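Trorik rewrites its planner for two arms

The control software at Trorik used to plan each arm separately and check for collisions afterward. The team's lead planning engineer calls that approach "fine until both grippers want the same ten centimeters."
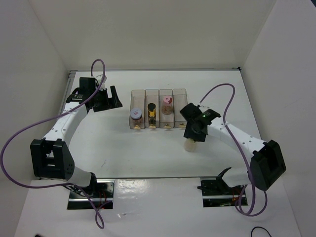
The replacement, named Skakness, searches both arms' joints together. "The search space gets large, so we cap it," the engineer says. "The planner gets 200 milliseconds. If it has nothing by then, one arm holds and the other replans alone."

Narrow slots are the hard case. Of 1,782 logged plans in August, 27 hit the cap, and 21 of those involved reaching between neighboring containers. Clear plastic adds trouble upstream — depth estimates drop out at the walls. "We stopped trusting depth there. Perception fits a bin model to the edges and passes that along as the obstacle."

Cables are still handled crudely, with a padded volume around each forearm. A proper cable model is on the list, after the logging format is settled.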